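The Open Day at Nolia

Torunn Engebretsen had told herself she would stay for one cup of coffee. The Nolia open day was on the other side of town, and she had never cared much about machines. But her sister's boy had sent the invitation, and he had signed it with his full name, as if she might not know who he was.

A woman at the front door gave her a sticker to write her name on.

"They're about to start with the snacks," the woman said. "You can stand as close as you like."

The visitors had made a half circle near a round table with a pink tablecloth. Torunn knew that kind of cloth. Her mother had kept one for birthdays and had ironed it on both sides. She found a spot behind a tall man from Widmer, who kept writing in a notebook and did not look up much.

Her nephew held the gripper. He was 30 now, and he had his father's way of standing, with all the weight on one leg.

"I do the job by hand first," he told the group. "The gripper records how I go about it, and the arm learns from that. We want 2,000 good runs before we let it try by itself."

"How many do you have?" the man from Widmer asked.

"We have 2,184. But they weren't all good."

A few people laughed. He bent over the table and went to work among the packets.

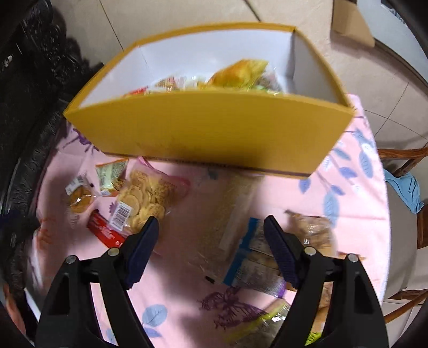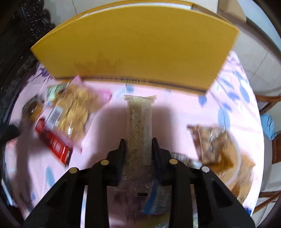
Widmer and Bumari

It was slower than Torunn had expected. Her nephew opened the two fingers, moved them into place, and closed them with care. She noticed that he held his breath when he did it. He had done the same thing at six years old, putting cards on top of cards at her kitchen table.

"Why snacks?" she asked. She had not planned to say anything.

He looked over and saw her then. His ears went red.

"Bags are hard," he said. "They bend. A box keeps its shape, so you know where to hold it. A bag is different every time you pick it up."

The man from Widmer wrote that down. He said that a company called Bumari was working on the same problem and had spent a good deal more money on it. He said it in a friendly way, but the room got quiet.

"They probably have better coffee, too," her nephew said.

Torunn went to look for the coffee. It was weak, and she drank it by the window – she could hear him answering questions behind her, one after another, in a voice that got steadier as he went. When the group moved on, he came and stood beside her.

"You came," he said.

"Your name was on the letter."

"Do you want to try it? It's not heavy."

She put down the cup and wiped her hands on her skirt. Then she held them out, and he showed her where her fingers should go.

Contact | Copyright Grekorora Stories | Back to top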